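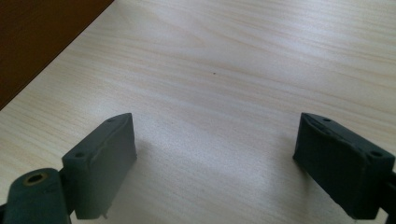 Fonholm hand-held gripper, two-finger
Equipment and budgeting notes

Supplied by Stekham. Prices and pack contents as of 13 January 2020.

The Fonholm is a hand-operated parallel gripper for recording manipulation tasks at a bench without tying up an arm. The operator squeezes the trigger, the fingers close, and the stroke is logged with the camera stream. It takes the same finger pattern as the Drernomholm arm-mounted unit, so one stock of spares covers both.

What is in the pack
Gripper body with linkage and trigger
One pair of fingers, dark grey plastic, fitted
Camera bracket (camera not included)
Finger screws and hex key
USB lead, 2 m

Fingers
The fingers are plain blocks with a bevelled tip and screw holes for pads or custom tips. They are a wear part and should be budgeted as one. Chipping along the lower edge and scuffing on the faces do not affect the stroke reading. Replace a finger when the tip no longer meets its partner squarely, or when a screw hole has opened up enough for a pad to shift under load.

Fingers are sold in pairs only. Left and right are not interchangeable. Drawings are available on request for customers who prefer to print their own – ask for the Ospina revision, as the earlier one has the wrong hole spacing.

Planning quantities
For a single station running one operator, order one gripper and 4 spare pairs of fingers. Inspect the fingers every 1000 cycles. Sites running two shifts should hold a second complete gripper; a linkage repair means returning the body to Stekham, and there is no loan stock.

Bench
Any flat, rigid top will do. Pale wood or matt laminate gives good contrast against the fingers. Avoid gloss finishes under overhead lighting, which wash out in the recording. Allow clear space on the operator's side for the full sweep of the forearm and lead.

Costs to include
Gripper, complete: £640
Fingers, per pair: £40
Linkage service, return to base: £95 plus carriage
Camera, mount plate and storage: not supplied, budget separately

Lead time
Complete units are built to order in four weeks. Fingers ship from stock. Orders of ten units or more are scheduled individually, and the next open build slot for these is October.

Contacts
Quotations and volume orders: Hernán Valderrama
Drawings, spares and returns: Abelardo Echeverri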